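# Hadilum, two-handed: the planner gallery

Hi! I've been rewriting the bimanual planner in Hadilum since June, and a few of you asked to see it in the simulator instead of reading my commit messages. The short version is that both arms used to get planned separately and then checked against each other at the end (slow, and very good at making elbows argue). Now they share one trajectory, sampled at 41 waypoints, with the fingers included in the collision model.

Two hands closing around one small blue bottle-or-can-looking thing is my favorite stress test, so I keep coming back to it.
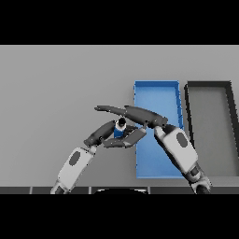 Finger links are what ate most of my month. I'd been wrapping each hand in a single fat capsule, and the planner kept refusing perfectly good grasps. Splitting the capsules up pushed us to 156 collision pairs, and I had to prune hard to get the speed back – so worth it!

Next one has the right hand up over the blue bin and the left hand lower, with a little gap between them. I love a gap like that, it's where the clearance cost earns its keep.

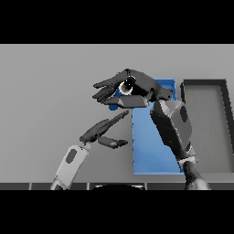
Cúc Kiều wrote to ask whether the clearance margin is fixed or scales with joint speed, and said a fixed one made her own Ostero setup crawl. It scales, and the setting is in the planner config under "margin_gain". I leave mine at 4.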